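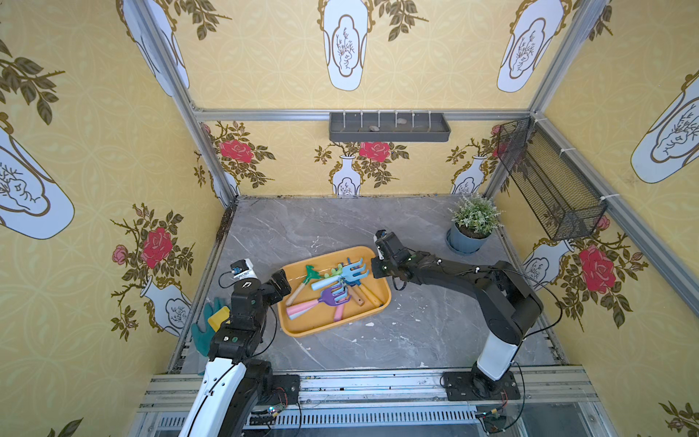 Children's garden tools in their tray.

We gave up the allotment at Arkness in August. The rent had gone up to 137 a year and the walk from the new house takes 18 minutes each way, uphill coming home.

I had plot 6 for most of that time. The soil is heavy clay and leeks did better in it than anything else. Carrots never did. I left the rhubarb for whoever comes next.

At home there is a strip by the back fence that gets sun until three. I have put in garlic and some winter lettuce, and the water butt goes in once the downpipe is fixed. The currant cuttings are in pots for now.

7 September 2024

2 comments

mossy_lane: Try the carrots in a deep tub with sand mixed in.

plotless: We miss ours too. Good luck with the garlic.

Share (18)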